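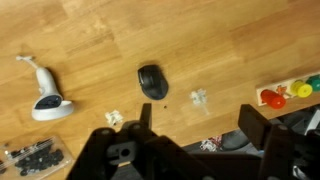
How do you clear a desk that has turned into a parking lot for small parts?
Take everything off the surface that isn't a tool you used today, put it in one tray, and sort the tray somewhere else, sitting down, with a drink. The desk itself only gets the things that come back to it every morning.

That's the short version, and it's the one I give when a reader writes in to the Pikside letter (this month there were a lot of you, hello!). The long version is my own desk, which I finally tackled in September after putting it off all summer.

I love this desk. It's a light honey color with dark streaks in the grain, and the boards have those faint seams between them that collect crumbs like it's their job. It's also big enough that I never have to put anything away, and I think that's where my trouble started. A mouse lives there, fine. Then a little white connector shows up next to the mouse, and I don't know what it belongs to, so it stays. A week later it has a friend, one of those frosted see-through ones with a thin stem on it. By then the two of them look like they've got a lease.

So I started with the white bits. My rule used to be "keep it until I find out what it came off," and under that rule I'd filled an old Gremetti cookie tin to the lid. The new rule is a single envelope with the month written on the front. Any clip, tab or mystery fastener goes in the envelope, and the envelope goes in the drawer. If I haven't gone looking for anything in it after 3 months, out it goes. I did break the rule once already for a bracket that I was sure came off the bathroom blind (it didn't, it doesn't fit anything in the bathroom, I tried it on all of it).

Small round black things are a different story, because I do use those. You know the kind I mean, the little feet and caps that go under things or over things. I keep mine in a clear box with a lid, and if you take one idea from this whole letter, please let it be the clear box. I spent years with nice opaque tins and I opened every one of them every time. With the clear box I can see from my chair what's in there and whether it's getting low. Ridged edges are good too, they give you something to grab.

I bought my last boxes at Cundia, the hardware place on Aravena Street, where there's a whole wall of them by the back register. They also sell the feet in bags of 1000, and I'm telling you now, as a friend, don't. I stood there with the bag in my hand working out how much cheaper it was per piece and feeling very clever, and I own one desk and two lamps. The small bag is plenty! Get the small bag.

White plastic gadgets were the next headache. I have a soft spot for anything with a curved stand and a shiny black panel on the front, and the trouble with that type of thing is that it takes up far more room than its base does. Arms stick out, cords hang off the back, and then you start working around it without noticing. What helped me was picking a side. Anything that stands up goes on the left, and the mouse gets the open stretch of wood with nothing to bump into. It took me a few mornings to stop reaching over there and knocking something, but my wrist is happier and so is the gadget.

After that came the wiping. Go with the grain and use a barely damp cloth, then a dry one straight after. For the seams I use an old soft toothbrush, and I brush toward the edge of the desk with my other hand cupped under it, which looks ridiculous and works great. Any tiny dark speck that doesn't move with the brush, I leave alone. I once dug at one with a fingernail for ten minutes on my old table and made a much bigger mark than the one I was fussing over.

A few of you asked whether I do this every day. Goodness, no. I do a quick pass at 4 in the afternoon if I remember, and by quick I mean that loose bits go in the envelope and the lid goes back on the box. The proper clear-out is once a month, and I put on a record for it.

One more thing before I go put the kettle on. Last month's letter about junk drawers got 317 replies, which is wild for us, and I'm still reading my way through. If you wrote to ask about labels, I'm doing labels next time, including the great peeling disaster on my spice jars. And if your desk is worse than mine was, send me the story, I'd love to hear it. The address is the same as always, down at the bottom of the letter.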